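Small apps deserve a second look

My phone has 40 apps on it and I could happily live with 17. The ones I'd fight for are nearly all made by one or two people, and I want to say something on their behalf, as they rarely have the money to say it themselves.

Take Gukby, a little exposure log for people who still shoot film. Wagner Coutinho wrote it for his own use and put it in the store one December. You tap in the film, the stop and the speed, and it keeps them. That's the whole program! It opens before I've got the lens cap off, it works up a hill with no signal, and it has never once asked me to invite my friends.

Then there's Edden, which sorts holiday pictures by the colour that fills most of each one. I thought it was a toy. A week later I was finding things with it that I'd given up on, because I can never remember a date but I always remember that the wall was yellow or the boat was green.
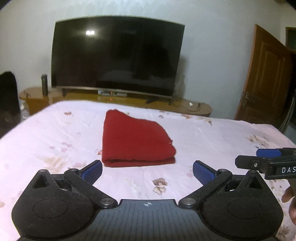 Red on pale pink, the sort of match Edden is good at.

The usual complaint is that small apps vanish. Some do, and it hurts. I lost two years of notes when Bulby closed, and I was cross for days. But big firms drop things too, and with a small maker you can at least write and get a reply from the person who typed the code. When I told Coutinho that his export was putting the shutter speeds in the wrong column, he had a fix out before I'd finished developing the roll.

So my plea is a simple one. Pay for them. Three pounds is less than a sandwich, and it matters far more to a shop of one than to a company with a tower. Leave a proper review as well — a sentence on what you use it for is worth more than five stars and a thumbs up. Edden had 3,879 downloads when I last looked and 20 written reviews, one of them mine and one of them complaining about the icon.

The icon is pretty bad, to be fair. I've grown fond of it. If you try Edden, switch on the side-by-side view in the settings, which is off to begin with and is easily the best thing in it.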